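2021년 3월 19일

# "성공률 그래프는 믿지 않습니다"

추병철은 인터뷰를 시작하기도 전에 노트북 화면부터 돌려 보였다. 그가 일하는 메네오(Meneo)에서 손에 쥐는 그리퍼로 모은 시연 데이터의 재생 목록이었다. 항목은 1355개. 그는 이 숫자를 자랑하지 않았다. "많아 보이죠. 저는 이 중에 쓸 만한 게 몇 개인지 아직 모릅니다. 우리 팀에서 안다고 말하는 사람이 있으면 의심부터 합니다."

메네오는 가정용 조작 소프트웨어를 만든다. 사람이 그리퍼를 들고 물건을 집으면 카메라 영상과 손의 궤적, 손가락 벌림 값을 기록하고, 그걸로 정책을 학습시켜 로봇팔에 올린다. 추병철이 맡은 쪽은 학습이 아니라 그 앞뒤에 붙는 도구다. 시간 동기화, 궤적 복원, 불량 구간 걸러내기. 발표 자료에서 늘 한 줄로 지나가는 부분이다.

나는 이런 방식에 회의적인 편이라고 먼저 밝혔다. 데모 영상은 매년 좋아지는데, 우리 집 빨래는 여전히 내가 갠다. 그가 웃었다. "저희 집도 그래요."

## 침대라는 배경

연구실 탁자 위에서 집는 동작은 이제 어지간히 된다고 한다. 문제는 바닥이 평평하지 않을 때다. 그가 연 항목은 침대 시트 위에서 복슬복슬한 남색 물건을 집는 장면이었다.

"시트 주름을 보세요. 우리 궤적 복원은 영상 속 특징점을 따라가는데, 주름은 물건을 누르거나 당기면 모양이 변합니다. 배경이 고정돼 있다는 가정이 깨지는 거죠. 벽은 또 하얗고 매끈해서 잡을 점이 별로 없어요. 퀼팅 무늬는 반대로 똑같은 마름모가 반복되니까 엉뚱한 칸끼리 짝을 지을 위험이 있고요."

그럼 찍을 때 배경을 정리하면 되지 않느냐고 물었다. 그는 고개를 저었다. "치우고 찍으면 그래프는 예뻐집니다. 그런데 고객 집은 누가 치워 줍니까?"

두 번째 골칫거리는 물건 자체다. 털이 있거나 폭신한 물건은 윤곽이 흐려서 분할 모델이 경계를 정하지 못한다. 손가락이 닿는 순간을 영상만으로 정하는 것도 어렵다. 추병철의 팀은 벌림 값이 더 줄어들지 않는 시점을 접촉으로 잡는데, 푹신한 물건에서는 닿은 뒤에도 값이 계속 줄어든다. 기준을 느슨하게 하면 단단한 컵에서 틀리고, 조이면 인형에서 틀린다.

"그래서 지금은 구간마다 '모름'이라는 표시를 허용합니다. 그 전까지 우리 도구는 모르는 걸 모른다고 말할 방법이 없었어요. 무조건 접촉 아니면 비접촉이었죠."
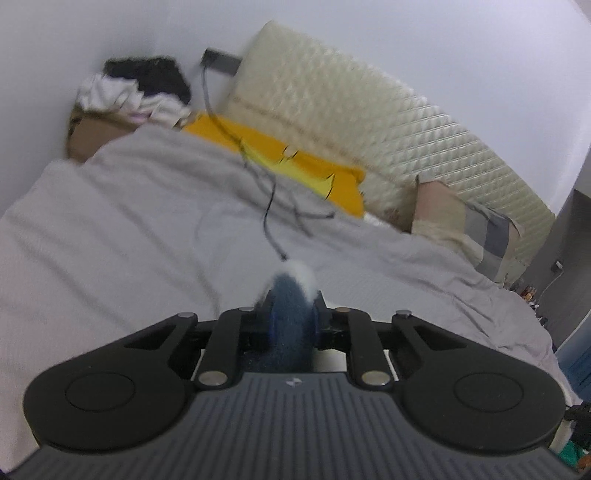 ## 케이블은 누구의 책임인가

같은 항목에서 그가 더 오래 들여다본 것은 물건 뒤쪽 시트에 놓인 가느다란 검은 케이블이었다. 한 가닥의 끝이 집은 물건 바로 위쪽에 보인다. 화면에서는 가까운데, 실제 거리가 얼마인지는 영상 한 장으로 알 수 없다.

"인식 팀은 케이블을 장애물로 표시해 달라고 하고, 계획 팀은 그러면 경로가 안 나온다고 합니다. 둘 다 맞아요. 가는 선까지 전부 피하라고 하면 플래너는 시간 초과로 멈춥니다. 무시하면 언젠가는 선을 같이 집겠죠."

메네오의 플래너 '젠딕(Zendik)'은 한 번 계획하는 데 500밀리초를 넘기면 직전 경로를 그대로 쓴다. 나는 그게 안전한 설계냐고 물었다. 그는 한참 말을 고르다가 "안전한 설계라고 부르지는 않겠습니다"라고 했다. 멈추는 쪽이 낫다는 의견을 냈고, 아직 받아들여지지 않았다고 한다.

## 걸러낸 것을 누가 보나

불량 구간을 자동으로 버리는 필터도 그에게는 의심의 대상이다. 동료 트루디 서트클리프가 버려진 구간에서 17개를 뽑아 눈으로 확인한 적이 있다. 대부분이 어수선한 배경에서 찍은 것이었다. 동작에는 문제가 없었고, 궤적 복원의 신뢰도가 낮게 나왔을 뿐이다.

"필터가 어려운 집을 골라서 버린 겁니다. 그러고 나서 남은 데이터로 평가하니까 성공률이 올라갔죠. 회의에서 다들 좋아했고요. 트루디가 그 표를 띄우기 전까지는."

지금은 버린 구간도 따로 보관하고, 평가 세트는 필터를 거치지 않은 원본에서 뽑는다. 성공률은 떨어졌다. 얼마나 떨어졌는지는 공개하지 않기로 했다는데, 나는 그 대목이 못마땅하다고 말했고 그도 반박하지 않았다.

투자자용 영상을 만드는 콰시 안트위와는 이 문제로 자주 부딪친다고 한다. 그가 원하는 건 끊김 없는 한 번의 성공이고, 추병철이 붙이고 싶어 하는 건 실패한 시도 전부다. 타협안으로 시도 횟수를 화면 구석에 넣기로 했다. "글자가 아주 작습니다." 그가 덧붙였다.

마지막으로 시트 위에서 학습한 정책을 자기 집에 들일 생각이 있느냐고 물었다.

"9월에 나올 버전을 보고요. 케이블은 제가 먼저 치워 둘 겁니다."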